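Updated in March. Rates and hours below apply to both buildings unless the answer says otherwise.

# Trellholm Shared Offices: Frequently Asked Questions

## Membership and rates

**What does a desk cost?**

A flexible desk is $167 a month. You take any open desk in the main room when you arrive. A fixed desk, with your name on it and a drawer that locks, is $457 a month. Sales tax is added at checkout.

**Is there a contract?**

Flexible desks go month to month. Fixed desks start with a three-month term and go month to month after that. To cancel, email the front desk before the 20th and your membership ends on the last day of that month.

**Can I put my membership on hold?**

Yes, for one or two months in a calendar year. A fixed desk on hold may be rented to someone else while you are away. Please empty the drawer before you go.

**Can two people share one fixed desk?**

Yes, if both are on the account. Only one of you can use it at a time. The second person pays for a key card and nothing else.

## Access and hours

**When are you open?**

The front desk is staffed from 8:30 a.m. to 5 p.m. on weekdays. Flexible members can use the building from 7 a.m. to 9 p.m. Fixed desk members can come in at any hour with a key card.

**How many desks are there?**

There are 56 across both buildings. Most are in the main building on Multard Street. The rest are in the Sudgate annex across the parking lot, which tends to be quieter in the afternoon.

**I lost my key card. What do I do?**

Call the number on the front door and we will turn the card off. A new one is $15, added to your next bill.

**Can I bring a guest?**

One guest at a time, for up to an hour, with no charge. After that we ask for the day rate. Guests sign in at the front desk and can't stay in the building without you.

## Meeting rooms

**How do I book a room?**

Use the calendar on the member page. The Bellamy room seats eight and has a screen. The small room next to it seats three and has no screen. Fixed desk members get six free hours a month, flexible members get two.

**What if someone is in the room I booked?**

Show them the booking and they should leave. If they don't, tell the front desk. After 5 p.m., write to the help address and we will follow up the next morning.

**Do unused hours carry over?**

No.

## Mail and packages

**Can I use Trellholm as a business address?**

Fixed desk members can. You need to fill out the mail form first, and we need to see two forms of ID. Letters go in the slots by the copier. We do not scan or forward mail.

**Will you sign for packages?**

Yes, up to 40 pounds. Anything heavier has to be arranged in advance. We hold packages for ten days and then return them to the sender. We can't accept anything that needs to be kept cold.

## Food and cleaning

**Can I eat at my desk?**

Yes, in both buildings. Strong-smelling food is better in the kitchen when the main room is busy. Microwaves and the dishwasher are for everyone. Label what you put in the refrigerator, which is emptied on the last working day of the month.

**Where do food scraps go?**

Shells, peels, bones and leftovers go in the green bin in the kitchen. The small baskets at the desks are for paper only. Takeout boxes with food stuck to them go in the trash.

**Who cleans the desks?**

Floors, restrooms and the kitchen are cleaned every night by a service. Desktops are up to the person using them. Cloths and spray are on the shelf under the kitchen window, and used cloths go in the hamper beside it. Mats can be wiped with a damp cloth. Please don't use bleach on them.
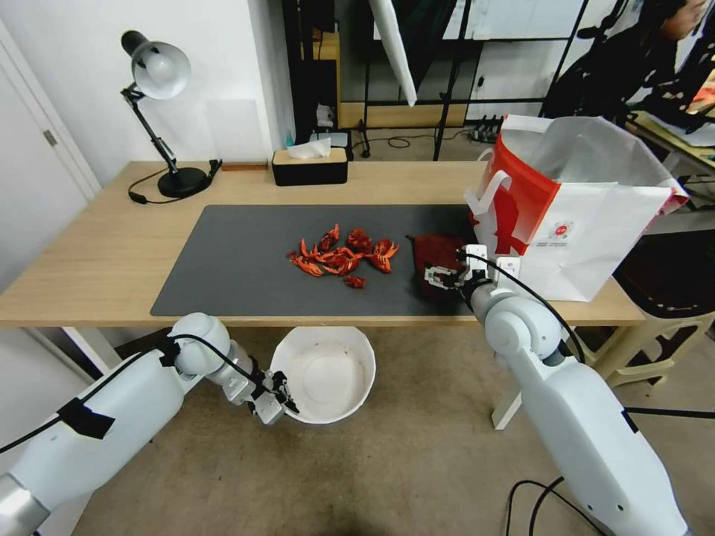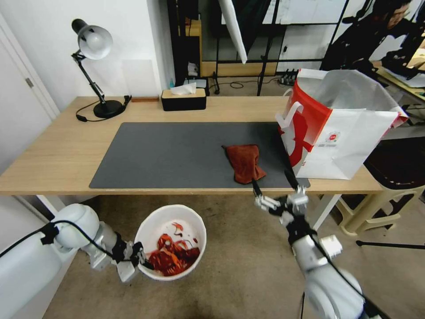
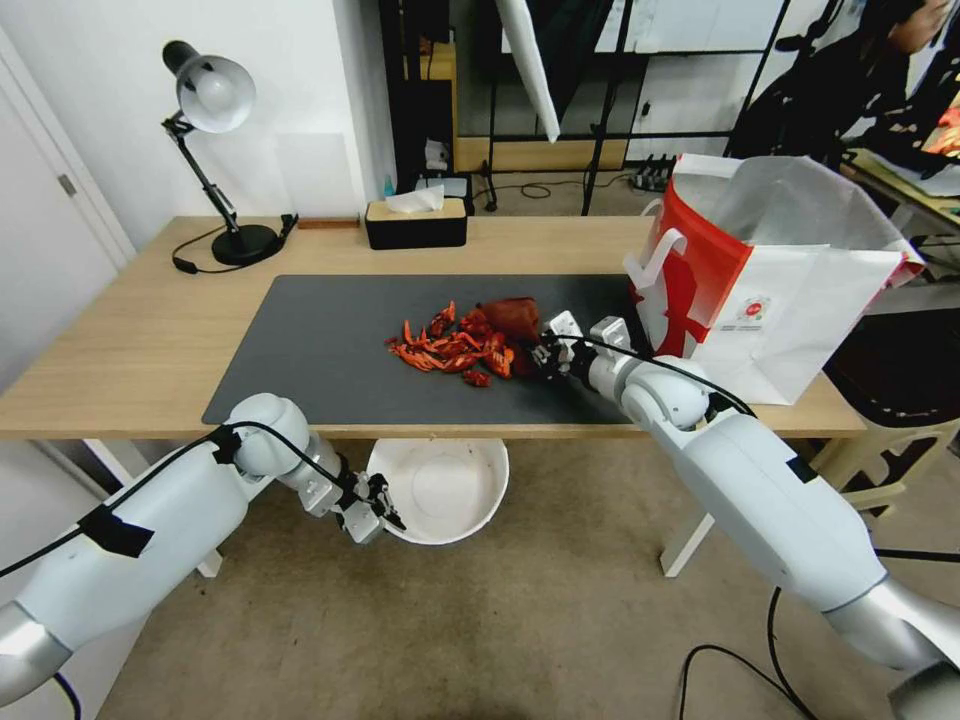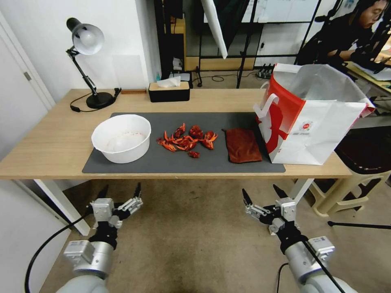 Mervyn Catterall wrote in to say that the answer on scraps leaves out the annex, where there is no green bin, and that carrying a lunch plate across the parking lot in the rain gets old fast. He would also like the refrigerator day posted on the refrigerator door. A green bin for the Sudgate kitchen is on order, and the date will go on the door.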